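Folding Hour Opens in Flalwood

The neighborhood laundry room in Flalwood has a new table for folding clothes, and from May residents can also join a free folding hour there each evening. The table is wooden and reddish brown, and it stands by the white wall where people before had only a narrow shelf.
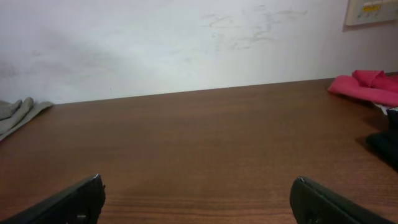 Catrin Gwilliam would have liked a wider shelf over it as well, but she agrees that folding at home on the bed was worse for the back.

The tenants' group in Mikville paid 200 dollars for the wood. Two neighbors sanded and finished it in their free time – the work took longer than they had planned.
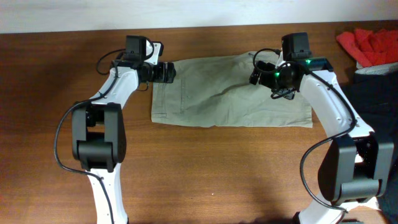

The new table in Flalwood, with the wall behind it.

At the folding hour, people start with small towels and cloths. The advice is simple: hold the cloth up by its edge, let it hang, and only then lay it down. 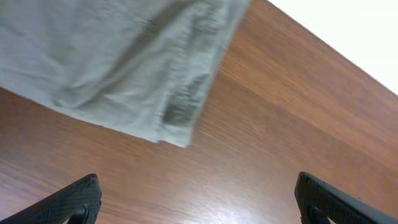

Shorts and Trousers Come Next

Shorts are the second lesson. They are laid flat and smoothed by hand from the center to the sides, with the pockets flat, before the first fold is made.
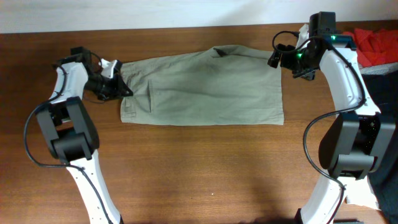
Pale olive shorts spread out on the tabletop.

The room is open until late in the evening, and there is no need to sign up. Residents of Lukumay are also welcome – they should bring their own laundry.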